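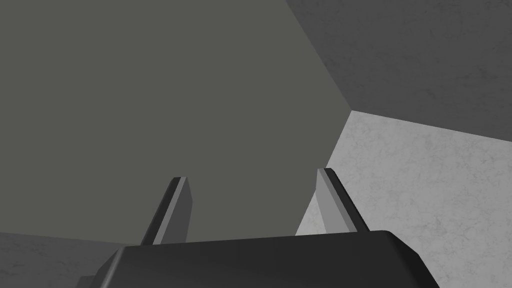 Clorkberg wants its new van on American lots by October, and it wants the old one to stay there too. The company's head of US sales gave us half an hour on the phone to explain why two vans with the same badge on the nose make sense. I hung up less sure than when I dialed.

The newcomer is the second-generation Folla, a small cargo van that shares its floor and front axle with the Caser hatchback. The outgoing Folla will be sold next to it as the Folla Classic, with the same gas engine it has now. Clorkberg says the two won't get in each other's way.

"They're for different customers," the sales chief told me. "A florist and a phone installer don't shop the same way."

Maybe so, but both of them can read a window sticker, and Clorkberg won't say what the stickers will show. I asked three times. The first time I was told pricing was "being finalized." The second time it was "competitive." The third time there was a pause, and then: "The Classic will be the cheaper one. I can give you that."

What I could get was the shape of the lineup. The new van comes in 4 trims. The Classic drops to a single trim, white or gray, with steel wheels and a radio. Dealers who want the new model have to take the old one as well, an arrangement the company calls a "balanced allocation." A dealer might call it something else.

"Our dealers asked for an affordable van," was the answer when I brought this up. "We're giving them one."

Did they ask for last year's van?

"They asked for an affordable van."

Then there's the plant. The Classic is built at Bundgaard, on a line that was supposed to close when the new model started. It now has work for another two years. I wondered whether the Classic exists to keep Bundgaard busy, and the reply came quickly. "No. If people didn't want it, we wouldn't build it." Pressed on how the company knows that people want it, the executive pointed to a survey of 100 owners, 71 of whom said they were satisfied with their current Folla. Being satisfied with a van you already own is a long way from ordering another one just like it.

Cargo room is also a touchy subject. The new Folla is longer outside, yet its load floor is 53 inches wide, the same as the old one.

"Width isn't the story," I was told. "The story is access. The doors open wider and the floor is lower. Drive one for a week and you'll see."

I'd like to. There are no press vans yet, and no date for when there will be. Clorkberg says full prices and fuel economy figures will be out before orders open.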